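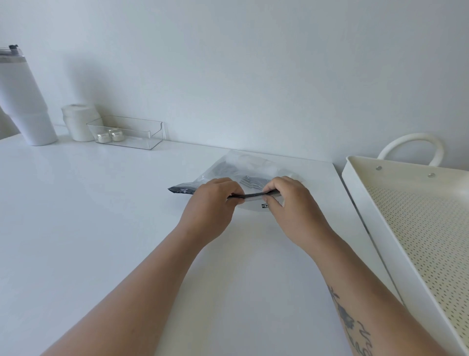

4. Packing and closing the zip bags

Applies to the Kinholm travel set, clear bags, dark zip. Read section 3 first if you haven't sorted your clothes into days yet.

You need: a flat table, clean and dry. Clothes, folded. That's it. No pump, no vacuum.

4.1 Filling

1. Wipe the table. Grit under the bag scratches the plastic.
2. Fold everything to the width of the bag, a bit under if it's a thick knit. Jumpers folded in thirds, T-shirts in half and then half again.
3. Open the zip the whole way. Half open and you'll drag the fabric over the teeth.
4. Flat things first, pushed right down to the closed end. Socks and small soft stuff go beside them, never on top.
5. Leave 2 cm clear under the zip. Check the corners too — a sock toe in the zip is the usual culprit.

Note: Bags are rated to 55 °C. Don't leave them on the dash of a parked car in January.

Caution: Nothing damp. Bathers and towels go in the mesh bag (section 6), even for a short drive.

4.2 Getting the air out

1. Lay the bag flat, zip end away from your body or off to one side, whichever suits.
2. Close the zip most of the way, leave a finger-width gap at one corner.
3. Palms flat, fingers spread. Start at the closed end and push slowly toward the gap. 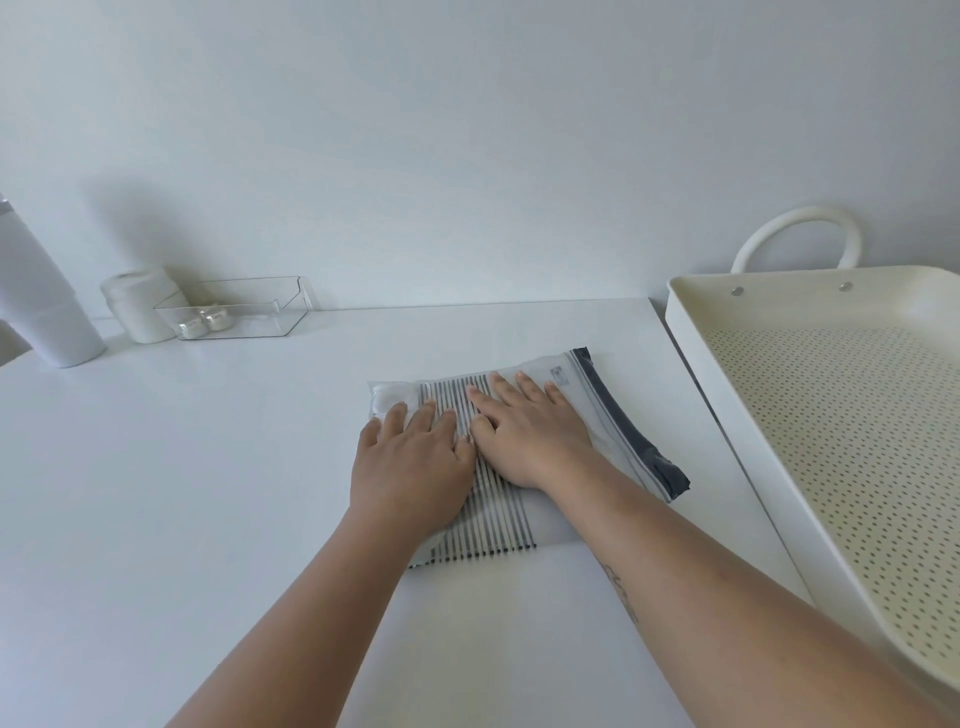 4. Keep the pressure on with one hand, run the zip shut with the other. Lift off early and the air goes straight back in.
5. Still puffy? Open the corner, go again. Don't kneel on it, the side seams wont take it.

Note: Stripes and prints can face up so you can tell bags apart in the case. Plain darks all look the same through frosted plastic, so label those.

4.3 Sealing check

1. Pinch along the zip from one end to the other, both thumbs.
2. Turn the bag over, press lightly. Hiss = not sealed. Redo from the start of the zip.
3. Stack flat in the case, heaviest at the wheel end. Max 8 bags in the Sterkmont cabin case, and check the wieght before you leave home.

4.4 Unpacking or repacking

Grip the opening at both ends and pull it into a loop. Don't yank from the middle — that's how zips split. Take out what you need, squash the rest flat again, back to 4.2.

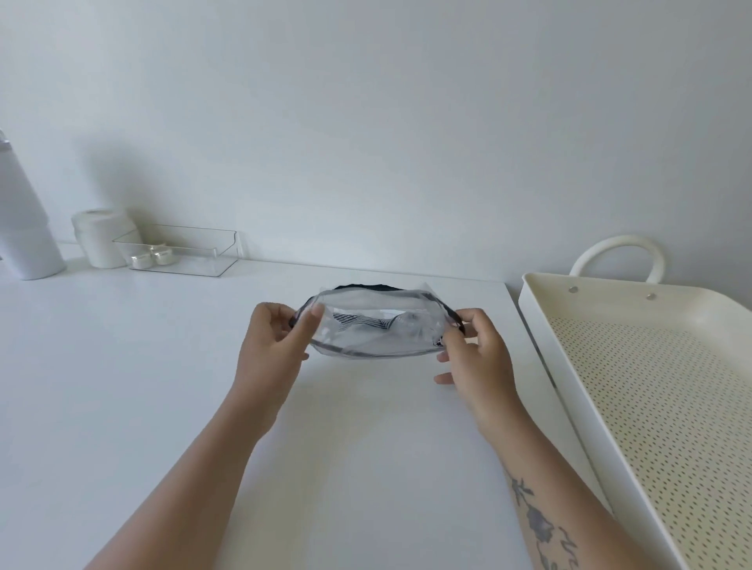 Fig. 4c. Opening held at both ends.

Cleaning: lukewarm water, drop of dish soap, hang open overnight. No dryer, no dishwasher. Replacement zip bags sold singly, ask for Akinyi Simiyu at the parts desk, Saturday mornings included.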